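Where the Small Things Go: A Study of One Shared Worktable
Project report, Group 4. Ultan Gallagher, Prasanna Mondal, Naveed Dogar 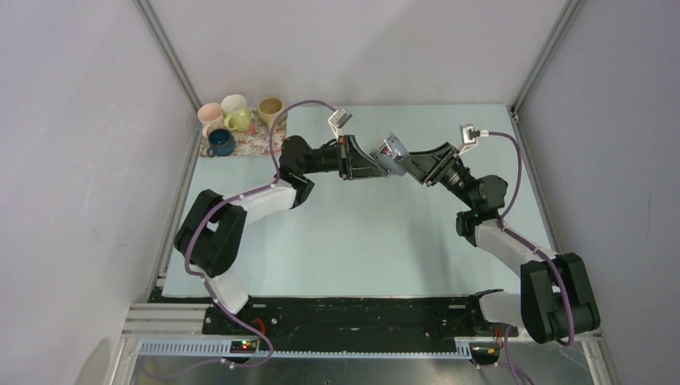
Fergal Mac an tSaoi thought we should have picked a bigger problem. His first written comment on our proposal was that a table is a flat thing people put other things on, and that he would like to know by page two why it deserved a semester. We have kept his comment taped inside the project binder, partly for motivation and partly because the binder needed something in it.

Our answer, by page two, was this. The worktable in the Carroll building is used by four groups. All of them work with small parts, and a good many of those parts are clear or whitish plastic: caps, sleeves, little lids, sample cups. All of them lose the parts. The supply log for last year lists 1116 small items bought, and when Prasanna went through the drawers in October she could match very few of them to anything still in the building. The rest had presumably gone to live with the missing socks of the world.

What we did

We split the work into a watching stage and a changing stage. For the watching stage we kept a sheet by the door and asked everyone to write down what they were looking for, how long they looked, and where it was. The last column was often blank. One entry reads "lid, 20 min, gave up, used tape."

Naveed sorted the entries by kind of object. Metal pieces were found fastest. Dark plastic came next. Translucent pieces were worst by a wide margin, and the people searching for them tended to describe patting the table with a flat hand, like someone hunting for glasses at night.

For the changing stage we tried three things, one after the other.

The first was trays. We bought a set of Soment stacking trays and labeled them. Within a week the trays held pens, a phone charger and half a granola bar, and the parts were back where they had always been. Ultan relabeled everything in larger letters. The granola bar was replaced by a whole one.

The second was a rule that the middle of the table had to be clear at the end of each session. This worked better than it had any right to. People who won't put a cap in a labeled tray will apparently clear a whole table if the sheet has a box for their initials.

The third was color. A see-through gray-white part disappears on a white bench and does pretty badly on a wood-grain one too. We tested paper sheets in several colors and asked 13 people to find one translucent cup on each. The pale blue-green was not the fastest (orange was), but everyone who had to sit in front of orange for an afternoon asked us to take it away. We went with pale blue-green and have had no complaints, unless you count Pádraig Corrigan, who says it reminds him of his dentist.

What we got

Entries on the search sheet dropped by more than half after the clearing rule and the new color were both in place. We can't say how much belongs to which, because we got impatient and overlapped them by 2 weeks. That is the largest hole in this report and we would like to be the ones to point it out.

We also can't rule out that people got bored of filling in the sheet. Prasanna believes in human goodness and thinks they kept it up. Naveed does not.

What we would do differently

Start with color, alone, and leave it alone. Skip the trays, or buy ones too shallow for a granola bar. Ask the groups what they lose before buying anything, which would have saved us the Zumon drawer dividers that now divide nothing in a cupboard on the second floor. Put the search sheet on a clipboard with the pen tied on, as the pen turned out to be the item most often missing.

The blue-green surface stays for next semester. The sheet by the door stays too, and Ultan will collect it at the end of each month.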